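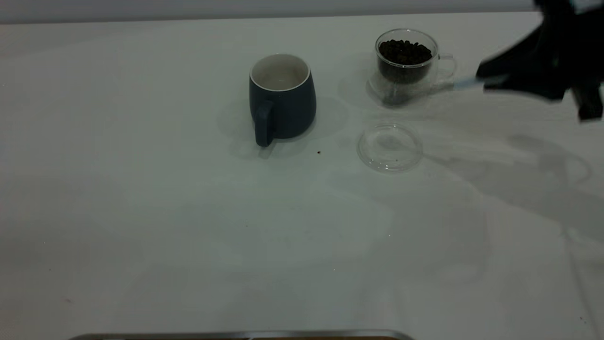
How Does a Computer Read a Printed Page?
Hovland Public Library, Young Readers' Information Service
Suitable for ages 8 to 11

When you read a book, your eyes see the shapes of the letters and your brain knows what they mean. A computer has to do this job in steps. The method is called optical character recognition, or OCR for short. "Optical" means that it has to do with light and seeing. A "character" is any letter, number or mark, such as a question mark.

The library uses OCR to make old newspapers easier to search. This page explains how it works.

Step 1: Making a picture of the page

First, the page is placed on a scanner. A scanner shines a light on the paper and measures how much light bounces back. White paper sends back a lot of light. Black ink sends back very little. The scanner saves these measurements as tiny squares called pixels.

At this point the computer has a picture of the page, much like a photograph. It cannot yet tell a word from a coffee stain.

Step 2: Cleaning up

Old pages may be yellow, creased or spotted. If the page was put down at an angle, the lines of print will slope. The computer turns the picture until the lines are level. It then changes each pixel to plain black or plain white. Small specks are removed where possible, although the computer must be careful. A speck may be the dot on an "i" or the period at the end of a sentence.

Step 3: Finding the lines, words and letters

Next, the computer looks for the white gaps between rows of print, so that it knows where each line begins and ends. A newspaper page is harder, as it is printed in columns. If the computer reads straight across from one column to the next, two different stories become mixed together.

Within each line, wide gaps show the spaces between words. Narrow gaps often show where one letter stops and another starts.

Step 4: Deciding what each shape is

The computer has been given many samples of every letter. It compares the shape on the page with what it has learned. A tall line with a short line across the top is probably a "T." A closed ring is probably an "O," but it could also be a zero.

When the computer is unsure, it can look at the letters nearby. If it finds "b?ok," it can check a word list and see that "book" is a likely answer.

Why are there mistakes?

Some shapes look very much alike. The letters "r" and "n" printed close together can look like "m," so "corn" may become "com." The number 1 and a small letter "l" are often confused. Handwriting is more difficult still, as each person forms letters differently.

For this reason, people check the work. The library's Kurerura Collection contains 1,353 newspaper pages, and every one is being read again by a member of staff. Ilango Venkataraman, who manages the collection, asks readers to report any errors they find by using the form at the information desk.

Try it yourself

You will need a pencil, a sheet of squared paper and a partner.
Mark out a box that is six squares wide and six squares tall.
Fill in squares to make one capital letter. Do not show your partner.
Read out each row, saying "black" or "white" for every square.
Your partner fills in a box of the same size and names the letter.

Try again with the letter "O" and then with the letter "Q."

Words to know

Character: a letter, number or mark
Column: a block of print that runs down a page
Pixel: one tiny square of a computer picture
Scanner: a machine that makes a computer picture of a page

Classes may arrange a visit to the scanning room on any Monday during the school term. Teachers should contact the information desk.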